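Soltidau Teaching Lab – Handout for Session 2
Showing the Robot by Remote Control: Picking from Bins
Notes by Lorna Evangelista

Welcome back, everyone, and thank you for being so patient last time while we got the leader arms paired (we lost a good half hour there, and you were all very kind about it). Today we move on from foam blocks to parts that bend, tangle and roll, and I think you'll find it a lot more fun, if a little harder on the nerves.

A quick reminder of where we are. One run of the task, from the start pose back to the start pose, is an episode. The whole group recorded 415 episodes with the blocks, and after Issa Majali and I went through them we kept 392. That is a very good rate for beginners! Most of what we dropped was people pausing to think with the gripper hanging in the air. Do your thinking before you press the pedal, have a sip of coffee, look over the bins, and only then start recording.

The task today is sorting. You pick one part out of a bin, carry it to the tray, set it down on the paper, let go and return. Motors and round boards are fairly forgiving. Cables are another story, and we'll spend most of our time on them. Come in slowly from straight above, turn the wrist until the fingers lie across the bundle, and close on the wrap where there is one. If you grab a loop out at the end, the rest of the cable swings about, and the robot learns to expect that swing. Watch the wrist view for the last bit of the descent, when the overhead view won't tell you much about depth.
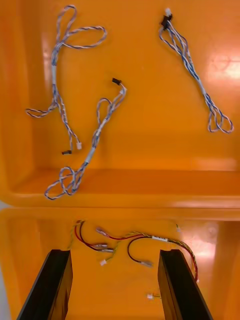

Noel Lacson wondered whether it wouldn't be quicker to take hold of the arm and guide it by hand, as we did in the first session, and whether the robot would learn any less from it. It is quicker, Noel, at least for the first few tries, and you feel the contact in your own fingers, which is lovely. The trouble is that your hands and sleeves end up in the camera views, and they won't be there when the robot works alone. So we guide by hand for teaching waypoints and use the leader arm for anything the cameras have to learn from.

Now, setting up between episodes. Move the parts around in their bins each time – a gentle stir is plenty – and please don't lay them out nicely. Keep the bins and the tray where they are, though. For this first round we want the parts to vary and the furniture to stay put. Next month, in April, we'll start shifting the bins as well.
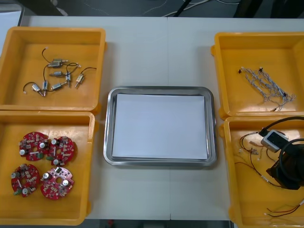

Figure 2. Table layout for the sorting task: four bins, with the paper-lined tray between the two pairs.

If a part slips, you may try once more within the same episode. A calm second attempt is useful to us, so don't throw it away. If it slips again, stop, mark the run as failed and reset.

For next time: read the Vídalín notes on gripper speed, and write half a page on one episode of your own that you would record differently. Yetunde Onuoha has the sign-up sheet for extra time on the leader arms.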